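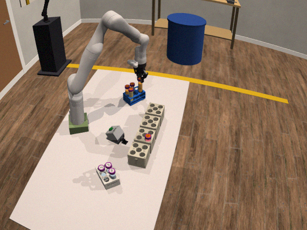
Lorraine Nuttall

I gave blood for the first time at 47, in a church hall in Roldale, mainly to get out of the rain. I'd gone into town for curtain hooks. There was a board on the pavement saying they had gaps that afternoon, and a woman in the doorway who caught my eye before I could pretend to be on the phone.

That was 25 donations ago, and I've become a bit of a bore on the subject. My sister says I talk about my iron levels the way other people talk about their holidays. She's right! I know which chair in the Whiteley Road centre tips back furthest. I know that the orange squash is always too weak and that the Penguins go first, so if you're booked in after four you'll be looking at a plate of shortbread fingers.

What I didn't know, until I started asking for this piece, was anything at all about what happens once I've rolled my sleeve down. I'd assumed somebody put the bag in a fridge. Well, they do, eventually, but there are the little tubes as well, the ones filled from the same needle, and those go off for testing while the bag waits. Blood group, infections, the lot. If a tube goes astray then the bag can't be used, however lovely and full it is. I found that oddly upsetting and have been much nicer to the tubes ever since.

I spent a morning in March ringing round. The session organiser at Cirnine told me they'd seen 956 people through the doors over the winter, and that 100 of those had never done it before. She was thrilled with the 100. The trouble, she said, is getting them back a second time. People come once with a friend or after something has happened in the family, they have a nice lie down and a biscuit, they fully mean to book again - and then it's two years later and they've moved house.

I recognise that. I missed most of a year myself, after a low iron test sent me home with a leaflet about lentils. I sulked. I'd had my big lunch and drunk my pint of water and worn the right top (loose sleeves, trust me) and they didn't want me. It took my sister booking us both in on a Sunday to get me back through the door, and then she fainted and I had to drive her car home, which has a clutch like a brick.

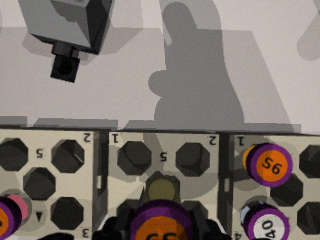 Galtinlow readers have been writing in about this since I mentioned it last issue, and one of them wished the leaflets would own up to how dull the waiting is, because she'd have brought her knitting the first time and been far less nervous. I couldn't agree more. Take knitting. Take a proper book too, and a cardigan, as those halls are freezing.

My next one is booked for 5.40, so it'll be shortbread.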